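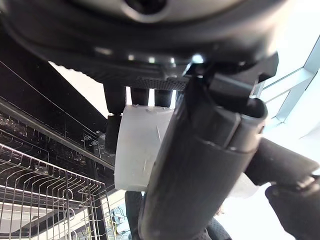 Slide 1. Welcome everyone, thank Rhydian for the tea, and say how lovely it is to see so many parents here! We're the Wimotine robotics club, we began in March with 8 members, and this term's project is all about the washing-up.

Slide 2. (Slow down, Jarosław, you always rush this bit.)
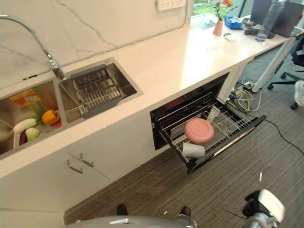 The drawer open, with the pink plate and two white cups on the rack.

Ask who'd pick up the cup on its side first, and let them argue for a minute or two.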